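Acta de la reunión de coordinación — stand en la feria de construcción de Urkbridge

Fecha: 25 de noviembre de 2022
Lugar: oficina de Erkmont, sala pequeña
Asistentes: Noémi Hegyi (preside), Ferenc Kiss, Raghavendra Subramaniam, Csenge Medve
Excusa su ausencia: Noémi Győri
Redacta el acta: Csenge Medve

1. Acta anterior
Se aprueba con una corrección: el proveedor de la tarima es Szalai, y no Veritcombe, como fue escrito por error.

2. Ubicación del stand
El señor Kiss informa que la organización de la feria nos ha confirmado el stand 519, en el pabellón de materiales y acabados. El stand tiene dos lados abiertos. La señora Hegyi pregunta si es posible todavía cambiar a una esquina más cerca de la entrada. El señor Kiss responde que el cambio tiene un coste de 900 euros y que el plazo para pedirlo es corto. Después de una discusión breve se decide quedarse con el 519.

3. Montaje
Szalai entregará la tarima y los paneles el día antes de la apertura. El señor Subramaniam pide que la entrega sea por la mañana, porque el año pasado los paneles llegaron tarde y la instalación eléctrica se terminó de noche. Veritcombe se ocupa de la iluminación. Falta recibir de ellos el plano de las tomas de corriente — sin este plano la feria no autoriza la conexión.

4. Demostraciones de software
Se acuerda hacer cinco demostraciones cada día del programa de mediciones, de 10 minutos cada una. El señor Subramaniam prepara los archivos de muestra con una vivienda y una nave industrial.

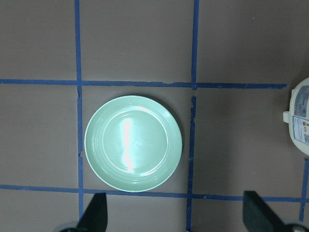
La señora Medve propone que una de las demostraciones sea en inglés, para los visitantes extranjeros. Se acepta.

5. Folletos
El texto en español está revisado. La versión inglesa la tiene la señora Győri y se espera en febrero. No se imprime nada hasta que estén las dos.

6. Tareas
Kiss: confirmar por escrito el stand y pagar la reserva.
Subramaniam: reclamar el plano a Veritcombe.
Medve: horario de las demostraciones.
Hegyi: hablar con Szalai sobre la hora de entrega.

7. Ruegos y preguntas
El señor Kiss pregunta quién guarda las acreditaciones. Las guarda la señora Hegyi.

La próxima reunión será convocada por correo electrónico.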